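News from the Grimwood kitchen

Big changes at the washing-up end of the kitchen, and we could not be happier with them! If you have cooked a community supper with us, you know how the sponges used to wander. They now have a home of their own, and so does nearly everything else.
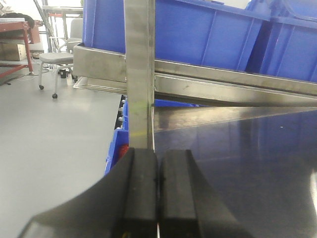
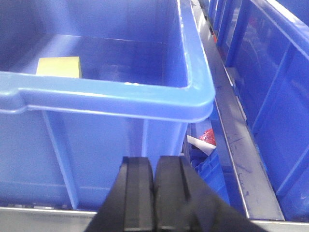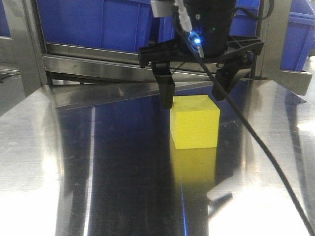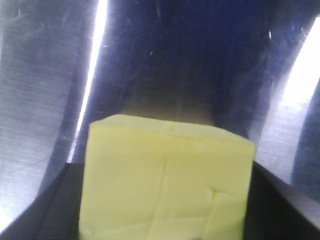
Blue bins, steel and yellow sponge -- the new colors of the back kitchen.

Mireille Cordier drew up the plan in November, after we served 152 suppers in one evening and then spent far too long hunting for something to wipe down with. Her rule is simple. Yellow is for steel surfaces only, and yellow goes back in a blue bin when you finish. Pots get the scrubbers by the Le Goff sink (please, please keep those off the counters).

Pascal Millet has offered to run three short cleanup sessions for new helpers, each with room for 10 people. He loves a shiny counter more than anyone I know, and his trick of wiping with the grain of the metal really does make a difference -- try it at home!

We still need dish towels, any color, and lids for the big Motine pots. Drop them at the side door before supper prep, or leave them with Mireille. The next supper is lentil soup and corn bread, doors open at 6.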